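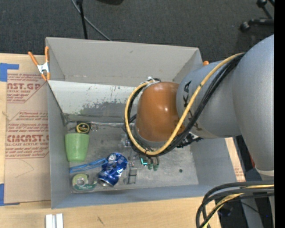
Vol. 11, No. 4, p. 30

Figure 3. Clutter-clearing workspace. The gripper is over the open box; the objects lie toward the left wall. An orange spring clamp holds the flaps at the upper left corner.

4.2 Clearing mixed items from a box

The second chore is the one household users asked for most often in the Unada interviews: emptying a box of odds and ends. Shop-floor users asked for nearly the same thing under other names (scrap bin, returns tote, bench sweep), and we treat all of these as a single task. The arm must take every item out of the box and put it down outside the walls. Sorting is scored separately in Section 4.4.

The box is an ordinary cardboard carton, gray inside, opened flat enough for the arm to enter from one side (Figure 3). We kept cardboard after early tests in a rigid plastic tray gave scores that did not carry over to real cartons. A carton wall gives when it is pushed, and a policy trained against a stiff wall tends to press too hard. The walls and floor pick up dark marks with use. We did not clean or replace the carton between sessions, so the appearance of the background drifts over the data set.

Items were drawn from a pool chosen by Bravo and Softić to cover shapes common in kitchens, garages and small workshops. The set in Figure 3 includes an upside-down translucent green cup, a crushed blue can, a small roll of yellow and black tape, a roll of green masking tape, a metal ring, a blue plastic strip and a small gray block. Such a set is harder than it looks. The ring and the strip offer very little height to grasp. The cup passes light, which degrades the depth estimate along its rim. A crushed can has no fixed shape, and no two cans in the pool match.

Each trial began with the items tipped into the box by hand. No item was placed on purpose, but tipping from the same side leaves the load near one wall, and the left wall was the usual result. We regard this as a fair condition. People who fill boxes do not center the contents, and items close to a wall are where most methods fail.

We ran 200 trials with the Skakano planner and 200 with the learned policy of Cáceres and Dunleavy, referred to here as Daza. Both used the same arm, gripper and item pool. A trial ended when the box was empty, when 30 grasps had been tried, or when the operator stopped the arm. Daza was trained on 4,000 grasps, none of which used the test cans.

Skakano emptied the box in 82 trials and Daza in 131. The gap comes almost entirely from items touching a wall. In open floor space the two methods are close, and Skakano is faster per grasp. Near a wall, Skakano often finds no path that keeps the fingers clear and gives up on the item, while Daza has learned to slide the item inward before closing. The slide is slow and sometimes tips a roll of tape onto its side, after which it can roll under the wrist and out of view.

Thin parts account for most of the remaining failures under both methods. The ring was the last item in the box in more than half of the failed Daza trials. A person picks up a flat ring by pressing one edge with a fingertip and catching the other as it lifts. Neither method does this reliably, and wider fingertips, tested by Jardine on the Dristar gripper, made the result worse.

Cable routing also affected the scores. The bundle strapped along the arm hangs in a wide loop over the box, and in 11 trials it brushed an item hard enough to move it. These trials were kept. A shorter loop limits wrist rotation, and we found no routing that avoided both problems.

On this evidence the chore is partly within reach. A machine left alone with a box of mixed items will remove most of them, at a pace well below that of a person, and will often leave the flat ones behind. For a returns tote, where a worker passes by anyway, that may be enough to be useful. For a household it probably is not, as the user must still come back to finish the job. Section 4.3 repeats the test with the box walls folded down.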